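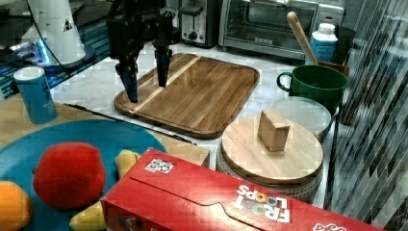
Ticket 384: Toaster and toaster oven keep tripping the kitchen outlet

Opened by: Baoshan Lu
Date: May 4, 2023
Location: Wano kitchen, back counter
Status: Closed

What's going on

Hi! Me again, sorry. The outlet behind the back counter has started cutting out whenever the toaster and the toaster oven are on together. Everything along that wall goes dead, I press the little reset button, it comes back, and then the next person who wants a bagel and a baked potato at the same time knocks it out again. It did this a couple of times in April and I let it slide, but this week it's been every single morning.

The two of them sit side by side against the back of the counter, the silver toaster on the left and the stainless-steel oven right next to it. They've shared that one double outlet ever since we moved over from the Jaramillo building. I never gave it a thought because for months it was fine!

What I tried before bothering you

1. Toaster by itself, two slices, dial in the middle. No problem. Did it again with the dial all the way up and it was still fine (the toast was not).

2. Toaster oven by itself at 400 for a good long while. Also fine. The door closes properly and it gets up to heat like it should.

3. Both together. Tripped before the toast was even up. Waited, reset, tried again, same thing.

4. Swapped the plugs top to bottom. Tripped again.

5. Turned the toaster upside down over the sink and got an embarrassing amount of crumbs out of it. Made no difference to the outlet, but it smells a lot better now.

6. Unplugged both and ran the kettle from the same outlet. Fine.

So either thing works alone, and it's only the pair that does it.

Reply from Janditov building support

Thanks for doing all that, it saves us a trip. Could you read us the wattage off the label on each appliance? Also, is anything else plugged in along that wall? Please keep using only one at a time until we get back to you.

My answer

OK, I pulled both of them forward and looked underneath with my phone light. The toaster says 1,000 watts and the oven says 2,000. I read that second one twice. Nothing else is plugged in on that side unless somebody brings the kettle over, which I've asked them not to do.

While I was in there I wiped the counter down behind them - worth doing, it was pretty grim back there. The big cutting board stays out front where it's always been. I know it makes that stretch of counter a bit crowded, but it's the heaviest thing we have and I'm not lugging it in and out of a cupboard every day. The groove around the rim catches most of the tomato juice anyway.

Reply from Janditov building support

That explains it. The circuit is a 15 amp one and the two appliances together ask for far more than it can give. The oven on its own is already too much for that line over a long bake, so please stop using it there altogether. We have a heavier line on the other side of the room by the Pistent cabinets and can have an electrician check it and fit the right outlet for the oven.

My answer

Well, that makes sense, and now I feel silly for blaming the toaster. Yes please to the other side! I've unplugged the oven and put a note on it in the meantime.

One small thing for whoever moves it: the right-hand side of the counter collects everybody's bits and pieces. Right now there's a green mug, a wooden spatula, the white bottle with the blue label and the basket with the round wooden lid. Please just slide them along and don't put them away, or I'll be getting messages for a week about where they went.

Update

Oven is on its new outlet and the toaster has the old one all to itself. I ran both for a full round of breakfast and nothing tripped. I did find a few more crumbs where the oven used to be, and those are gone too. OK to close, and thank you!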